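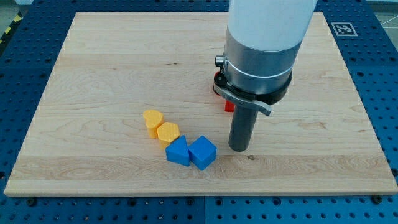
Edge-glued boards as worktops: do they stay flat?
Student project report, Vurkiscombe, second year workshop module
Valentina Insaurralde

1. Why I chose this

The Skorkley supplier leaflet says an edge-glued board will "remain flat for life" if both faces are oiled. I did not believe it. Wood takes up moisture and gives it back, and gluing several planks side by side doesn't stop that. Our tutor, Ms Kazlauskienė, suggested I measure it and stop complaining.

2. What I did

I kept a pale board made of long planks on a level metal table and checked it with a straightedge and feeler gauges at the same points every morning in March. Readings were taken across the planks and along them. I took 177 readings in total. Eight were thrown out after I found grit under the straightedge. A second board, left unoiled, was stored on battens in the Zidby store, where the heating goes off at night.

3. Results

Along the grain I found nothing worth reporting. Across the grain both boards moved. The oiled one cupped less, and more slowly, but it did move, and the worst readings came after the wet week. The seams stayed closed on both boards and I could not catch a fingernail on any of them.

So the leaflet is wrong on "flat" and possibly right on "less trouble than bare wood". I would not put it more strongly than that.

4. Problems with my own method

Two boards is a very small test. They were also kept in different rooms, so I can't say how much of the difference is oil and how much is heating. I should have seen this in week one. Screwing a board down at its front edge would also hide some cupping, and anyone who tests a fixed worktop should loosen it before measuring.

5. Cost

Materials came to 80 pounds out of a budget of 139. The remainder went back to the department.

6. Next time

Four boards in one room, two oiled and two bare, with a humidity reading beside every measurement.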